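**The Prendach Ferry Murders** by Patricio Vidal

Cevau Crime Classics, paperback, 1780 in the shop catalogue

First published in Spanish and now in its second English printing, this is the opening novel in the Inspector Szűcs series. The story takes place in the winter of 1893 in the river town of Gririslow, where a ferryman is found dead in his own boathouse and the harbour master would prefer it was called a drowning.

Szűcs is sent up from the capital in February with one suitcase and a letter of introduction that no one in town will read. He takes a room above the chandler's shop and begins asking who paid for the dead man's new coat. The chapters are short and the colour of the period is kept in the background. Readers who like a puzzle will find all the clues on the page before the last chapter.

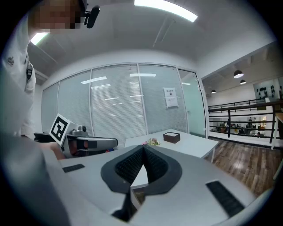
## Details

- Format: paperback, sewn binding
- Chapters: 83
- Language: English, translated from Spanish
- Series: Inspector Szűcs, book one
- Extras: map of Gririslow and a short afterword by the author
- This printing: April 28, 2018

The second printing corrects the order of the two letters in chapter 14 and restores the dedication. The text is otherwise the same as the first.

## Signed copies

We have 100 copies signed by the author on the title page. They cost the same as the unsigned ones. Write "signed" in the order notes and we will send one while they last. We can't take requests for personal inscriptions.

## Ordering and returns

Orders are posted within two working days in a cardboard mailer. Damaged copies can be returned for a replacement. Libraries and book clubs ordering ten or more should email us first for the group price.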